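Print | E-mail this article

4. Household Words for Dishes

4.1 Cup, glass and tumbler

The word lists collected in Rotcombe came from 219 households, each of which filled in a form on paper. The form asked for the everyday name of every dish in regular use at home and for any second name used by another person in the household. Brand names were allowed. We left spelling as it was written and only joined entries that differed by a plural ending.

"Cup" was the widest term on the lists. Many people used it for anything a person drinks from, with or without a handle. Others kept it for hot drinks and wrote "glass" for cold ones, even when the item was plastic. "Tumbler" was mostly given as a second name, and the form rarely showed who in the home had used it first.
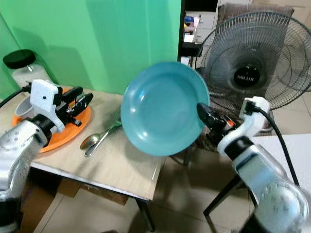 Bello Ogundipe objected that a written form favors whoever holds the pen, and that in a home with three generations the second name is often the one spoken most. A spoken survey, in that view, would have raised the share of older words and lowered the share of names taken from store labels.

We accept part of this. The Clamimico survey, done in person with a shorter list, did find more second names per home than ours. It also found more uncertainty — people changed their answers while talking, and the interviewers had no agreed way to record the change. For the Rotcombe lists we have one answer per line, and the results below should be read with that limit in mind.

4.2 Bowls named by use

Bowls were named by what goes into them far more often than cups were. "Cereal bowl," "soup bowl" and "salad bowl" all appeared, sometimes for the same item in the same home. In seven households, the person filling in the form wrote that the name changed with the time of day.

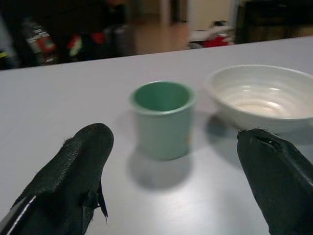 Size words were less common than we had expected. Where they did appear, they were used in pairs, so that a "big bowl" was listed only if a "little bowl" was listed as well. Nine forms gave a bowl the name of a relative, usually the person who had passed it on. We counted these as personal names and left them out of the comparison by use.

4.3 Plates and stacked sets

Plates had the fewest second names. The main split was between "plate" and "dish," and it followed age more closely than neighborhood. Six households had a separate word for a plate that is kept under a bowl. Two wrote "saucer," which in other homes went only with cups, and the rest used "under-plate" or a spelling close to it.

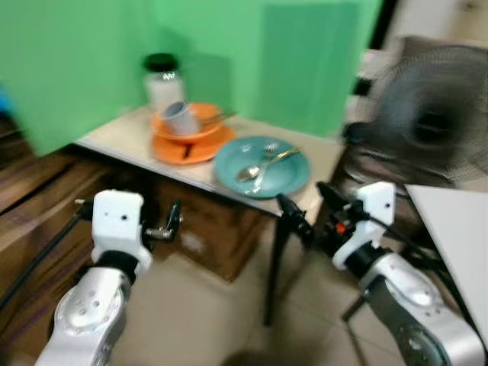

Figure 6. Orange bowl resting on a larger orange plate.

The under-plate words were not linked to any one store or set. Lương reports a similar spread for serving trays and suggests that such words are learned while setting the table, a point we return to in Section 5.

Print | E-mail this article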